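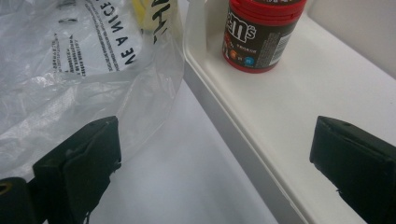

Chapter 8
How Long Visitors Stay

In this chapter
Counting trips and counting nights
Where the average misleads
What makes people stay longer
The cost of a changeover
Case: the ferry towns of Skendinska

Key terms: arrival, guest night, length of stay, changeover, day visitor, touring stop, base stay

The last chapter dealt with how people choose a place to go. This one deals with what happens after they have chosen, and in particular with how many nights they spend there. Length of stay gets less attention than visitor numbers in the press and in most town council reports. It affects a local economy at least as much. Two towns can receive the same number of people in a year and end up with very different amounts of work, traffic, laundry and income.

8.1 Trips and nights

An arrival is one person checking in to one place to stay. A guest night is one person sleeping there for one night. A couple who check in on Friday and leave two mornings later count as two arrivals and four guest nights. Average length of stay is guest nights divided by arrivals, which in this case gives two nights.

The arithmetic is simple, but the records behind it often aren't. Some places count bookings, so a family of five shows up as one. Some leave out small children. Campgrounds may count tents or pitches and then multiply by an assumed party size. Before comparing figures from two sources, read the notes at the foot of the table and find out what was counted.

Movement within a region causes a further problem. A visitor who spends three nights in one town and three in the next is recorded as two arrivals, each of three nights. For the hotel owners that is correct. For the regional tourist office it makes one six-night vacation look like two short breaks. Hotel registers can't fix this. The usual remedy is an exit survey at the airport, station or ferry terminal, where people are asked about the whole trip.

8.2 Where the average misleads

Suppose a town reports an average stay of four nights. A new manager may picture a typical guest who comes for four nights and plan meals, cleaning and activities to suit. There may be hardly any such guests. The town may have one group staying a single night on the way to somewhere else, and another group renting cottages by the week. Mix the two and the average lands in a gap where few people are.

We call the first group touring stops and the second base stays. They want different things. People on a touring stop arrive late, eat close to where they sleep and leave after breakfast. They care about parking and an early check-out. People on a base stay buy groceries, wash clothes, take day trips and look for something to do when it rains. They also tend to come back to the same restaurant if they liked it the first time.

For this reason, a table showing how many parties stayed one night, two nights, three nights and so on is more useful than an average. If only one number can be given, the median (the middle value when all stays are put in order) is usually the safer choice, though it can hide a split like this one too.

8.3 What makes people stay longer

Distance matters first. People who have traveled a long way usually stay away from home longer, although they may divide the time among several places. Next comes time off work. School calendars, public holidays and the number of paid vacation days all set limits that no advertising can move.

Price works in both directions. A discount on the fourth night will persuade some guests to extend, but others would have stayed anyway and now pay less. Section 8.6 shows how to estimate each group from past bookings.

Then there is what the place itself offers. A single famous sight, however good, can be seen in an afternoon. Several modest ones spread over a wide area, with a bus that links them, will often hold people longer.

8.4 Case: the ferry towns of Skendinska

Jirkport and Grondness are neighboring harbor towns on the Skendinska coast. The ferry calls at both. Jirkport gets more arrivals, mostly touring stops. Grondness gets fewer people, and many of them rent by the week.

The Liyanage guesthouse in Grondness has 16 rooms. In July it recorded 853 guest nights. Its owners had taken one-night bookings in earlier summers and found that cleaning staff could not turn the rooms around before the afternoon boat. They brought in a two-night minimum, kept the breakfast hours as they were, and began renting out bicycles from the yard.

Moushumi Sikder studied both towns for a regional planning report. In her exit survey at the Jirkport terminal, 59 percent of departing visitors said they had decided how long to stay before they looked at any local information. Her report advised the towns to put walking routes and bus times on the ferry booking page - where people would see them while their dates were still open - and to print fewer leaflets for the harbor office. Jirkport's hotel owners objected to one part of the report. They pointed out that one-night guests filled rooms in spring and fall, when weekly renters did not come at all, and that a minimum stay would leave those rooms empty.

Keep both towns in mind while reading Section 8.5, which sets out the cost of a changeover line by line, starting with linen.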